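Home | Posts | Around the House | Archive | About

Artificial flowers on the maroon table

Last updated April 2023

I bought the flowers in March from Teredmont, the discount place next to the tire shop. They were sold as single stems out of bins. I picked red ones, white daisies, a couple of round yellow ones, and some small purple ones to fill in. I did not have a plan. The whole lot cost less than one real bouquet from the grocery store, and I have bought plenty of those and thrown them out a week later.

The vase is older. It is dark green glass, tall and straight, and it came out of a box in my hall closet. I used it for wooden spoons for a while. Before that it held nothing.

The tablecloth is maroon, from Suso, and I have had it long enough that I no longer think of it as a choice. I was worried that red flowers would disappear against it. They mostly don't, as long as the white ones are near the top.

What took the time was getting the stems to sit right. Artificial stems are stiff, and they stay wherever the factory bent them. If you drop them in one at a time, they lean out to the sides and leave a hole in the middle. It works better to make the bunch in your hand first and then put the whole thing in the vase at once.
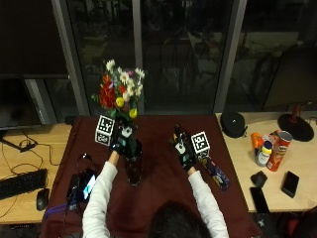 Bouquet in the vase, red on the left and daisies along the top.
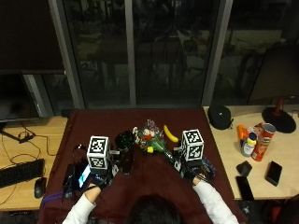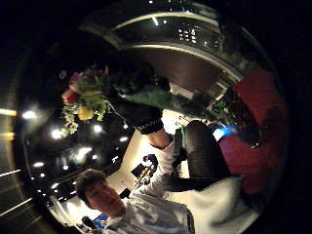 What I would do differently

I would buy fewer kinds of flower. Two colors and a lot of green would look calmer from across the room. The small purple ones get lost unless you are sitting right at the table.

I would also cut the stems. I didn't want to, in case I moved them to a taller vase later, but I don't own a taller vase. Wire cutters will do it. Kitchen scissors won't, and I have a nick in mine now.

Bend the leaves down and out before you start. They come pressed flat against the stem from shipping, and they look like plastic until you spread them. That took me 8 minutes and made more difference than anything else.

For dust, I use a dry paintbrush. A friend at work swears by a hair dryer on cool, which I have tried, and it moved the dust onto the tablecloth.

Next I want to clear the desks on either side. Snacks and bottles end up there and stay there. There is a small shelf unit at Prurna I keep looking at.

3 comments

chae_k: You can put a little rice in the bottom of the vase to hold the stems. Dark glass hides it.

porchlight3363: What size are the daisies? Mine from the craft store are huge and look silly with everything else.

marlow154: I switched to fake ones when we got the cat. She chews them anyway.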